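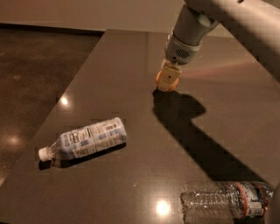 Worktop care and clearing: frequently asked questions

Last updated June 28, 2020

These answers apply to polished stone and stone-effect worktops in Kinden kitchens. For matt or oiled surfaces, see the separate sheet.

Why do marks show more on a dark polished top?
A glossy finish reflects ceiling lights as bright spots. Grease and dried water interrupt the reflection and so become visible at low angles. A speckled pattern hides crumbs fairly well but does nothing for smears.

How should I check that the surface is clean?
Switch on the overhead light, stand at one end and look along the top towards the wall. Move your head until the reflection passes over each part of the surface. Hard shadows fall wherever you lean over the work, so check from both ends.

What should be cleared before wiping?
Everything that is not fixed. Empty plastic bottles are the item most often left behind. Wiping round them leaves a ring, and a crushed bottle tends to rock and drip from the neck.

Should bottles be crushed before they go in the recycling?
Follow the rules of your local collection. If crushing is allowed, empty the bottle, press it flat from the base and screw the cap back on so that it keeps its shape. Do this over the sink.

Can I drag items across the top?
Lift them. A plastic bottle will not scratch the finish, but grit trapped under it can.

Which cleaner do you recommend?
Warm water with a little washing-up liquid, then clean water, then a dry microfibre cloth. Rekelance Neutral is also suitable at 16 ml per litre. Do not use vinegar, bleach or scouring cream.

How do I remove a sticky ring?
Lay a damp cloth over it for 3 minutes and wipe in one direction. Repeat if needed. If the ring is still there after 2 attempts, use a plastic scraper held nearly flat.

The joint at the wall has darkened. Is this a fault?
Usually not. Light walls show splashes along the back edge first. Dry the joint after cleaning – standing water is the main cause of staining in the sealant. If the sealant has lifted, report it.

Does the top need sealing?
Brorkalitz tops leave the workshop sealed. Wannasri tops are non-porous and must not be sealed at all. The type is printed on your delivery note.

How thick is the worktop?
38 mm at the front edge on all current ranges.

Who do I contact about damage?
Trudy Rewi handles chips and cracks, Kai Diekmann handles joints and sealant. Quote the order number and attach one photograph taken in daylight – flash hides fine scratches.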